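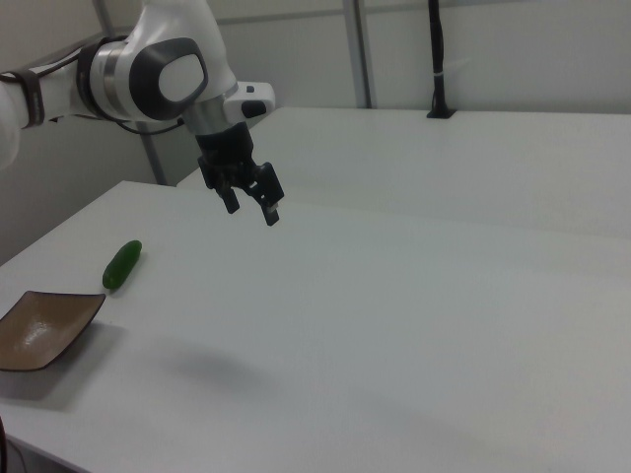 3. Materials and Work Surface

The produce used in this part of the project was the small pickling cucumber, bought fresh in August from the Jallia market hall. Cucumbers of this type have a bumpy skin and a deep green color, which makes them easy to tell apart from a white tabletop. A large white table was used for sorting. Brown square dishes served as containers.

3.1 Sorting rules

Each cucumber was placed by itself on the table before it was assigned to a dish. Four grades were used, taken from the Eskola sheet handed out at the start of the course:

Grade 1 – straight, even color, no marks
Grade 2 – slight curve or pale patch
Grade 3 – strong curve or uneven thickness
Grade 4 – soft spots, cuts or broken skin

Curve was judged by eye against a printed arc. Weight was not part of the grade but was written down for later use. Pieces that fell between two grades were given the lower one.

3.2 Results

A total of 1,658 cucumbers were graded. The original plan called for 4,000, but the season ended before the last deliveries came in. Of the graded pieces, 83 were placed in Grade 4, most of them for cuts in the skin. Grades 2 and 3 were hard to keep apart – the printed arc was drawn for a longer variety, and short fruit can look straighter against it than it is.

3.3 Changes for the next round

Arvo Laaksonen suggested a second arc scaled to short fruit, and this has been drawn but not yet tested. The dishes should also be labeled on two sides, as labels facing away from the sorter were misread during the first week. Weights are listed in Appendix B.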